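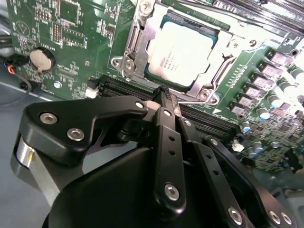 Kevin Cáceres would like the sockets left alone. Most of the boards he has had to write off, he said, were running when they came in and had pins bent during a processor swap that gained the user very little.

His remark was made during the comment period on a revised intake procedure at Nesetti, the computer reuse shop in Kulluvbridge, and it is one of the points the final version does not adopt. Under the procedure, in force from 1/8/26, every desktop tower received by the shop is opened, has its cooler removed and has the processor and socket inspected before any power is applied. Until now the cooler came off only when a machine failed to start or shut down from heat.

The change was prompted by a single large lot. Nesetti took in 401 towers from Delar when that company closed its drafting office, and the machines had been in storage long enough for thermal paste to dry out and for many of the clock batteries to run down. Of the lot, 153 have been cleared for resale and 61 set aside for parts. The remainder are still on the racks and will be handled under the new rules.

Order of work

The tower is laid on its side with the panel off and the interior facing up. Loose dust is removed with low-pressure air, fans held still. Drives come out first and go to the erasure station in a tray marked with the tower's number. The cooler is then unscrewed in a cross pattern, a half turn at a time until all the screws are free, and lifted with a slight twist. If it does not release, the technician stops and warms the heatsink. Pulling harder is what brings a processor up with the cooler on older socket types, and on land grid sockets it can shift the retention frame.

Old paste is wiped from the heat spreader while the processor is still locked in the socket. Only then is the lever released and the frame opened. The processor is lifted straight up by its edges and laid contact side up in an antistatic tray. The socket is checked under a magnifier from two directions, with the lamp held low so that any pin out of line with its row catches the light differently.
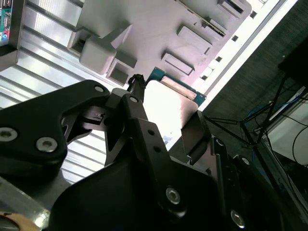
A board with one or two bent pins goes to a repair queue. Anything beyond that goes to parts, along with boards showing burn marks, lifted pads or corrosion under the battery holder. The earlier procedure left this to the technician on duty, and results varied enough between shifts that some boards were repaired at a cost higher than the sale price of the complete machine.

Small modules and daughterboards are now tested apart from the tower they came in. They are held by the edges of the circuit board or by the metal shield, never by the contacts, and are seated in the test fixture square to the connector. A module that needs force is taken out and the connector looked at again. Modules that pass are bagged with a dated slip. Modules that fail are not retried in another tower, a habit that had led to the same bad part being tested several times under different numbers.

The coin cell is measured in its holder with the tower unplugged. Below 2.9 volts it is replaced, and the old cell is taped on both faces before it goes in the recycling tub. A flat cell is recorded even when nothing else is wrong. On the Delar machines it was the most common single finding, and it had been logged as a startup fault in a number of cases where the board had only lost its settings and was waiting at a setup prompt.

Memory

Memory is removed, the contacts inspected, and the sticks reseated in matched pairs according to the slot order printed on the board or inside the panel. Slots are blown out but not wiped. Contact cleaner is allowed on the sticks only, and they must be dry before reseating. After assembly each machine runs the full memory test twice. The second pass is started warm, directly after the first, with the side panel fitted.

Mixed sizes are accepted if the pair passes. Mixed speeds are accepted for machines sold at the lowest grade and noted on the label.
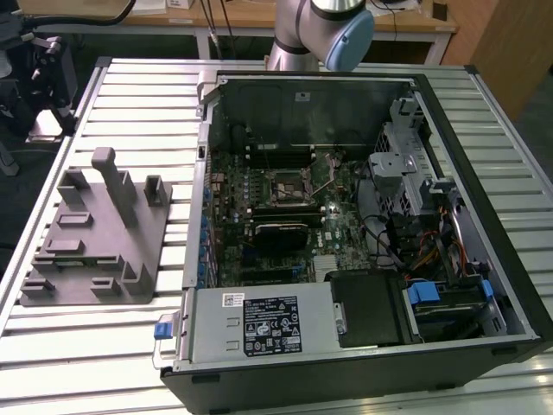

Power supplies are not opened under any circumstances. The rating label is read and compared with the intake sheet, the output is checked on a load tester, and any unit that falls outside tolerance on any rail is recycled whole. Fans that rattle or start late are treated as a failure of the supply. Cables are traced back to their connectors before the panel goes on, with attention to the leads that run past the drive cage, where a sharp stamped edge can cut into the insulation when a drive is pushed home.

Plastic drive latches and expansion slot clips are to be pressed and released once each. They turn brittle with age, and a broken clip found at this stage can be replaced from the parts stock. One found by a customer usually comes back with the whole machine.

Graphics cards remain in place through the first start unless the board has its own video output. A card is removed by releasing the slot catch first and then the bracket end. Intake notes from February list several slots damaged by doing it the other way around.

Records

Results are entered in Cuervo, the shop's inventory program, which has been given separate fields for socket, battery, memory and supply. Free text is still possible but no longer counts as a result. A tower cannot be moved to the sales shelf in the program until all four fields are filled.

The added inspection lengthens intake by 11 minutes per tower on the shop's own timing, with most of that spent on removing and replacing paste. Cáceres, in the same written comment, asked for an exemption for machines that arrive running with normal temperatures under load. The request was declined for the Delar lot. It will be looked at again when that lot is finished, using the count of boards damaged during inspection against the count of faults the inspection found.

Machines sold before the change are covered by the existing warranty and do not need to be returned. Owners who want the paste and battery checked can bring the tower to the counter without drives.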